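Sial

Sial is a slow-baked barley and root vegetable dish from the island of Gorkitholm, eaten mostly in the colder half of the year and served straight from the pot it was cooked in. It sits somewhere between a thick stew and a baked porridge, and families on the island will argue quite happily over which of the two it really is. The oldest known mention is in a parish account book from 1352, where a pot of "syal" is listed among the foods given to men repairing the harbor wall.

Ingredients

The base is pearl barley, turnip, carrot and onion, with a good piece of smoked mutton laid on top so that the fat runs down through the grain as it bakes. A typical family pot takes 500 grams of barley and feeds 8 people, or fewer if they have been outdoors all day. Dried thyme and a bay leaf are usual, and many cooks add a spoonful of plendik, the sour cream and horseradish relish that also turns up beside fish and boiled potatoes — more on that further down.

Preparation

The barley is rinsed and soaked overnight, then drained and toasted in a dry pan for a few minutes until it smells nutty. The vegetables are cut small and layered with it, the mutton goes on top, and enough stock is poured in to cover everything by the width of a finger. The pot is then sealed with a strip of plain dough and baked in a low oven for most of the day.
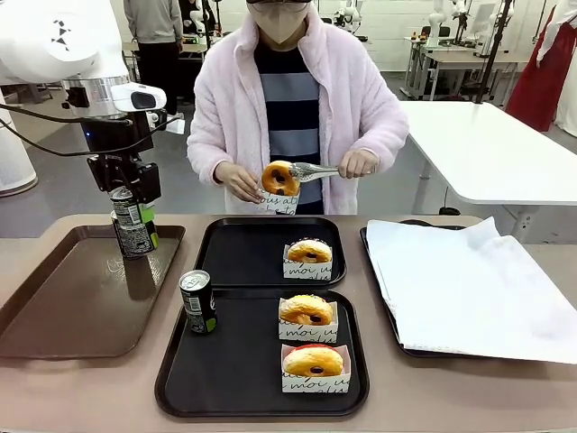

Can sial be made without smoked mutton?

Smoked ham hock is the most common substitute, and it gives a slightly sweeter pot. For a meatless version, cooks brown some mushrooms in butter and add a pinch of smoked salt, leaving the rest of the recipe as it is.

Regional forms

In the fishing village of Draken, on the north shore, the mutton is replaced by salted cod, which goes in only for the last 30 minutes so that it doesn't fall apart. Draken sial is looser and paler than the inland kind, and it is eaten with a spoon and plenty of rye bread.

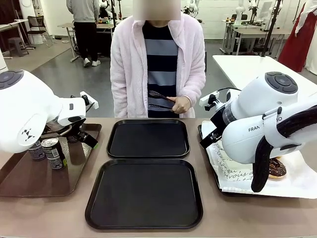
Inland cooks prefer theirs firm enough to slice the next day, and leftovers are fried in butter for breakfast until the edges turn crisp.

Serving

The dough seal is broken at the table and shared out, a little scorched and very good for mopping. Plendik is passed around in a small bowl, and pickled beets are common too. The first sial of the season is traditionally baked in November, after the sheep have come down from the hill pastures.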